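About us

Dodex is a small organisation with a rather large ring binder. We write and look after the Skelby Rules, a set of working rules for people who use robot arms to practise and study suturing, and we spend the rest of our time helping teaching labs, workshops and university departments put those rules to use in a way that suits the room they have and the people in it.

We began in a borrowed office in Marinho, with a kettle, two desks and a feeling that everybody we knew was doing the same job to a different standard. One lab would log every stitch and never write down which instrument had made it. Another had lovely instrument records and no agreement at all on what to call a finished row. They were all careful people (we'd like to be very clear about that, as many of them are still friends!) but it was hard for one lab to learn anything from another, and harder still for a newcomer to walk in and know what was expected of them. So we started writing things down, and we have been writing things down ever since.

What the rules cover

The Skelby Rules come in 7 parts, and most visitors to this page will want Part 2, which deals with the two-arm workspace. It asks that each arm's job is agreed aloud before the needle goes anywhere near the surface, that the needle is held by one instrument and one only while it's being lined up, and that the other instrument keeps its jaws in view of the operator the whole time. It also asks that a fresh cut isn't begun until the row before it has been looked over and signed for. None of this is clever, and we're rather proud of how plain it is. 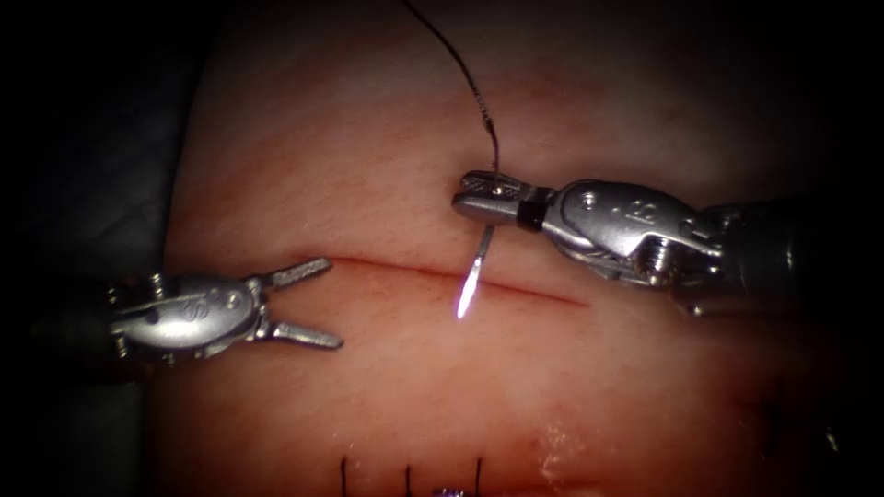
Lining up under Part 2: needle in the right-hand driver, left jaws open at the other end of the cut.

Part 4 is the one people ring us up about. It covers thread: how long a tail should be left, what to do about a loop that strays across the jaws, and when the operator should stop, hold still and ask for a second pair of eyes. We went through a great many drafts of that part, and the version you can download today is a good deal shorter than the one we started with. If a loop lies over the jaws, the arm holds where it is until the operator has said which way the thread runs. We do know that slows things down on a busy afternoon, and we've kept it in all the same.

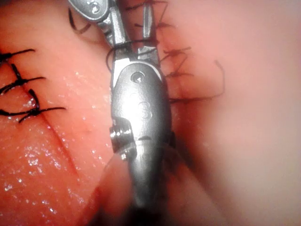

A note from Vidgate, which came in during our last round of comments, reads: We grumbled about the hold rule for the whole of the first month, and I'd still like the wording to say who gets to call the restart. But our trainees now talk to each other while they work, and I wouldn't go back.

The wording on restarts is being looked at again, and the new text should go out for comment in September. Anyone may send us their thoughts, and you don't need to be a member to do so.

How we work with you

A visit usually lasts a day. We watch first, with a cup of tea if one is offered, and we don't bring out the checklist until after lunch. Afterwards you'll get a written report in everyday English, with the rule number beside each remark so that you can argue with us properly. We have now done roughly 500 of these visits and still come home from most of them with something to add to the binder.

The rules are free to read and free to copy. Printed sets are sent out in boxes of 100 pages, hole-punched, and we're happy to post a single part if that's all you need. Do write to us at the Marinho office, or telephone in the morning, when there is nearly always somebody at the desk.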